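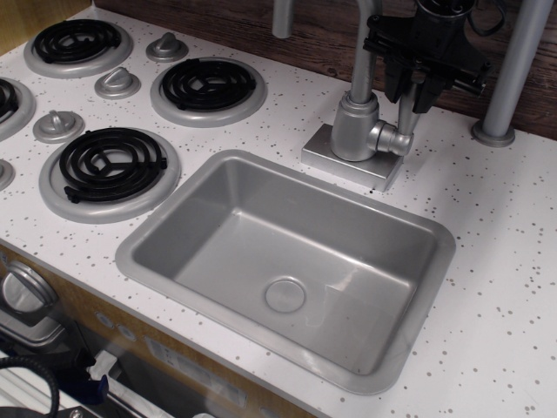
Vullico Neighborhood Toy Library – Members' Board

Thread: Late fees, yes or no?

tansyroot
OK so I know this has come up before but I want to hear from people who weren't at the Wednesday meeting. Right now we charge nothing if something comes back late. The play kitchens and the big ride-ons are the worst for it. I've been on the waiting list for a kitchen since January and the website still says "due back soon." My kid is going to be in high school by the time we get one. Would a small fee really be so terrible? I'm thinking 2 dollars a week, and only on the large items.

mo_in_the_basement
I'd pay it. I'd probably be the one paying it most, to be fair, because we had the marble run for so long I forgot it wasn't ours. My son cried when it went back.

pellwick
Hard no from me. I joined because it was free and nobody made me feel bad when I was having a rough month. My last library (books, not toys) had fines, and once I owed money I just stopped going. Two years! Over a picture book about a goat. You'll lose exactly the families who need this place.

tansyroot
That's fair, and I don't want that either. But the family waiting behind you might be having a rough month too, right? They get nothing at all.

Garba Bako
I do the Saturday desk, so I can give you the numbers. We have 132 member families and 20 large items. When I closed up last week, 2 of the large items were on the shelf. The rest were out, and more than half of those were past due. The reminder email goes out once, the day before, and then never again. I'd fix that before we start asking anybody for money.

pellwick
Wait, ONE reminder? I thought mine were going to spam.

Garba Bako
One. The Curov plan we're on only allows one. The next plan up sends as many as you like, plus texts.

mo_in_the_basement
How much is the next plan up?

Garba Bako
700 a year. Which is why we're not on it.

dustybluejay
I could just text people? I have unlimited texting and a long commute on the train. Give me a list on Mondays and I'll be very sweet about it. Or not sweet, for the repeat offenders – I can do both.

tansyroot
I'd take a text from dustybluejay over a fee any day. But what happens when somebody ignores the text? There has to be something.

hollis_k
My sister's toy library over in Wike does it so you can't check out anything new until the late thing is back. No money changes hands. She says people grumble and then they show up with the toy. Seems simple enough to me.

pellwick
I could live with that, as long as there's a grace week. Large stuff is hard to move without a car. I brought the train table back on a bus once and I will not be doing it again.

mo_in_the_basement
You took the TRAIN TABLE on a BUS

pellwick
In two trips. The driver was great about it.

tansyroot
Ha! OK, then maybe part of the problem is rides and not people being slack. I have a minivan and I'm free most Sunday afternoons. I'd pick things up for anybody on the north side.

hollis_k
I still think a fee would be quicker and you're all being too nice. But I'll go along with a block if it's for everything and not just the large items. The puzzles go missing for months too.
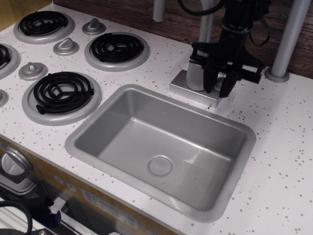

What I'm bringing to the next meeting

tansyroot
Starting a fresh post so this doesn't get buried. No fees for now. A one-week grace period, then no new checkouts until the late item is back. hollis_k wants it to cover everything and pellwick wants large items only, so we'll have to vote on that part. dustybluejay does the texts on Mondays, and I do Sunday pickups. Garba, could you put a sign-up sheet for drivers on the desk?

Garba Bako
Will do. Can it be on the clipboard? The tape takes the paint off.

pellwick
Still voting large items only, just so everyone knows.

hollis_k
We know.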